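Villo G2 Hand-Held Gripper: Replacement Finger Pad Set (Revision B)

Part number: VG2-606-B
Fits: Villo G2 hand-held gripper, all serial numbers
Status: In stock
Supplied as: matched pair, with mounting screws

Service notice, 18/04/2018

This page replaces the earlier listing for the Revision A pad set, which has been withdrawn from sale. Revision A pads can lose their hold on thin plastic film and can fail to let go of it when the trigger is released. Customers who handle sheet film, bags or liners should read the full notice before ordering or continuing work.

Description of the fault

The first report came from Plestlow, where Rakiya Anozie's group was using the G2 to pick up loose film liners. The jaws closed normally and the position readout showed a full grip, but the film crept out from between the pads as it was lifted. In a second set of trials, film drawn in between the jaws worked its way down behind one pad and stayed there. The trigger returned to the open position. The jaw on that side did not.

Both behaviors were reproduced on our bench. The cause of the slip is wear on the upper edge of the pad. Once the edge has rounded, the pads touch first near the base and leave a small gap at the top, so a single layer of film is barely held. Bunched film hides the problem, as the folds fill the gap and the grip feels firm until the material starts to unfold. 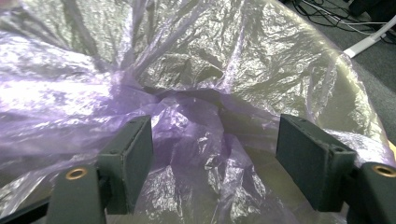

The jam has a separate cause. On Revision A the clearance between the back of the pad and the arm is 2 mm, enough for a fold of film to enter and too little for it to fall out again. With film wedged in this space the arm cannot complete its return stroke, and the readout may still report the jaws as open. Any software that relies on the reported opening will record a wrong value without raising an error.

Safety

Do not pull trapped film free while the gripper is powered. In one case the arm returned suddenly when the fold came loose and pinched the operator's fingertip. Switch off, wait for the status light to go out, then open the jaws by hand and remove the film from the base of the pad upward. Do not use a blade near the bushings.

Changes in Revision B

Rear clearance closed by a molded lip along the full height of the pad
Harder compound on the upper edge
Wear line on the side face; replace both pads when either reaches it
Same screw pattern and same overall height as Revision A

In bench tests run by Olumide Igwe, Revision B pads completed 200 film pickups without a jam. Edge wear was measurable at the end of the run but had not reached the wear line. We have no results yet for film with an adhesive side, and the pads are not recommended for it.

Fitting

Allow about 60 minutes, including calibration. Remove the old pads, clean the seat with a dry cloth and check that each arm swings freely on its bushing. Fit the new pads as a pair. Mixing revisions will put the contact line off center. Run the zero-opening routine before use, then repeat it after the first day of work.

Exchange

Unused Revision A sets may be returned for full credit. Worn sets fitted to a gripper under warranty will be exchanged at no charge until the end of June. Send the gripper serial number with the request. For jams that do not clear by the method given under Safety, contact Biljana Nedeljković in technical service and leave the unit switched off.

Related parts: arm bushing kit, trigger return spring, pad screw pack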